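Sticky-back paper and wipe-clean covers: what I've learned so far

I've been covering things in sticky-back paper for years now - shelves, drawers, the inside of the larder, one very ugly filing cabinet - and I still get a little thrill when a tired old surface comes up fresh for the price of a takeaway!

Wash the surface first with warm water and a drop of washing-up liquid, then leave it overnight. I used to give it ten minutes and wonder why the corners lifted. Bare chipboard drinks up the glue, so brush on a coat of watered-down PVA and let that go hard before you start.

Cut each piece 3 cm too long. Peel back only a hand's width of the backing, stick that down dead straight, then pull the rest away from underneath while you smooth with a folded tea towel. A bubble can be pricked with a pin and pressed flat.

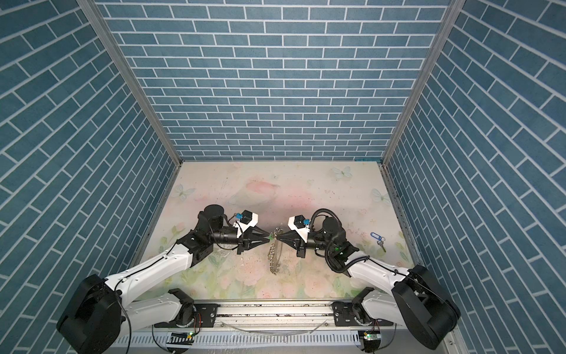

Brick and tile patterns are lovely but fussy. Start from the most visible corner and match the lines at eye level, as any drift will show far less down by the skirting. Hang a bit of string with a washer on the end to get your first edge upright (my walls certainly aren't!).

For grubby marks on a printed cover, try bicarb and water mixed to a paste. Dab it on, wait 4 minutes, wipe off with a damp cloth. Vega Sepúlveda wrote in to say a plain white pencil rubber shifts scuffs even better, and I've been going round the kitchen with one ever since.

To get old covering off, warm it with a hairdryer and pull slowly, low and flat. Any glue left behind comes away with cooking oil on a rag, then soapy water.

Next time, drawer runners and candle wax.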